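**Trevaskis transparent-object work package: progress to Thursday, July 24, 2025**

The Indik planner now runs on the second workstation. We logged 457 grasp attempts on glassware this period, bringing the total since February to 1842. Depth dropout on clear glass remains the main source of failed plans.
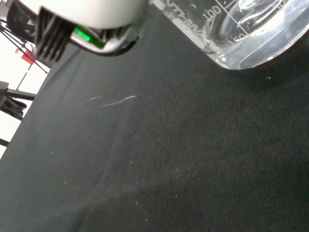 Does the planner still need a depth reading on the glass itself?

Only for the final approach check; the grasp pose now comes from the Pino segmentation mask and the fitted plane of the table.

Median planning time is 41 ms, against a target of 75 ms. The Senden logging tool was extended to store the mask, the fitted plane and the rejected candidates with each attempt. Replay from those logs works, except where the wrist camera drops frames. That fault is open.

Next period: retune the approach check for glare and merge the replay branch. No change to the budget is requested.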